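Venska Studio
Session software for hand-held gripper recording

Venska Studio takes synchronized video and gripper data from two-handed work and turns it into episodes you can train on. It runs on one workstation and handles up to 4 video streams.

Cloth work is where most teams start with it. The segmenter marks grasp and release from finger width, and you can drag any boundary by hand if it lands in the wrong place. 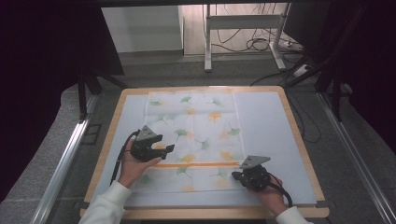 Boundaries are saved as a separate track – the raw recording is never changed. Version 2 adds batch export, with up to 200 episodes per job, and a replay check that flags poses your arm can't reach.

Licenses are per workstation and include 9 months of updates. Arm models for the replay check are sold separately. For a quote, write to Aqeel Rind at Starkbridge.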